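Hand-held gripper sessions: clear the table or leave it?
Zorkudent forum > Data collection > Good practice

vlakatos
May 20, 2022
Our draft rule says the table must be cleared before every hand-held session. I want to strike it. We have 726 sessions logged and the cleared ones all look alike.

My proposal is to leave the normal things where they are — vase, magazine, whatever lives there — and write down what was left out.
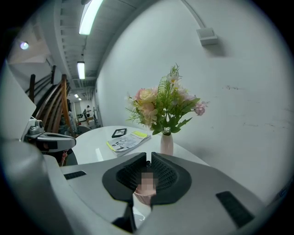

Finger pads get wiped every 200 grasps, same as before. That part of the draft stays.

palfi_a
Disagree. Glossy tables already give you glare. Add flowers and you can't compare two operators.

seraina_z
You can if the log is filled in. At Kelemen we kept the clutter and checked 5 sessions per operator by hand. My rule would be no people within arm's reach. Farther back is fine if they have signed.

palfi_a
Signed before the session, then, and I want that in the text.

vlakatos
Agreed, adding it. Still leaving the vase.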